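We use cookies to remember your settings and count visits. By carrying on you agree to this. Sign up for the Pullomberg newsletter – one email a month, no more.

Hand-held grippers get their first proper outing at the Pullomberg workshop

5/13/19
By Lawal Wike

If you've been past the workshop lately you'll have heard the printer going at all hours, and I'm sorry to say that was mostly me. The gripper build has finally reached the stage where you can pick the things up and do something with them, so I thought I'd better write a bit of news before the next lot of parts arrives and I forget what we changed.

For anyone who missed the last update, we've been making a pair of hand-held grippers – one for each hand, with two black fingers on each that you work yourself. The long-term plan is to put the same fingers on the arm we're building at the back of the shop, which we call Millovent (the name was picked out of a hat, please don't write in). Oyewole, the smaller arm, is still in bits. If the fingers can't cope with everyday stuff while a person is steering them, there's not much point bolting them to a motor, so we've been playing with shopping at a table and having a lovely time.

Soft things are the real test. I can pick up a block all day long and learn nothing, but a plastic bag slides about and changes shape the second you lean on it, and the corner you wanted ends up underneath. The habit I've got into is pressing down on the top of the bag with the right gripper and keeping the left one a bit open, ready to come in from the side. It feels like eating with somebody else's hands for the first few goes and then your wrists get the idea.

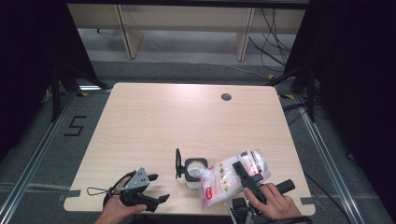

Right gripper down on the bag, left one standing by. The small round container is the other thing on the table.

The mounting plates have been the best change so far. We went for a triangular one with plenty of small holes, so you can shift things along a bit without printing a whole new body. I had 3 goes at the shape before it stopped digging into my knuckles! The handle is a plain cylinder because every clever handle I drew was horrible to hold for more than a minute.

Cables are still the bit I grumble over. There's a black cord looping off the left gripper and grey wiring low down on the right one, and whichever way I route them I manage to lean on something. A lighter cable is on order from Cestton and should be with us in June. Until then I'm using a loose loop with enough slack to turn my wrist over, and I'd say the same to anyone copying the build. Pull it tight and you'll feel it tugging just as you go to close the fingers.

Next job is finger pads. I've got a sheet of rubber to cut up and a sheet of foam, and I want to try both on bags and lids before deciding. I'll put the drawings in the shared folder once I've fixed the screw spacing, which is wrong on the current version – so please don't print that one.

If you fancy a turn, come and find me at the long bench. Bring something awkward to pick up.

Comments (4)

benchmonkey
Did you try ribbed pads at all? I cut mine from an old bike inner tube and they're great on plastic bags. They do mark anything white, mind.

Pat_R
Which screws are you using for the plate? I printed the one in the folder before I read this, typical.

Lawal Wike
Pat – M3 throughout. Hang on to the print, you can drill the two end holes out and it'll do for now. Inner tube is a good shout, I'll raid the shed.

tilly_makes
Would love a go. I've got a bag of frozen peas with your name on it.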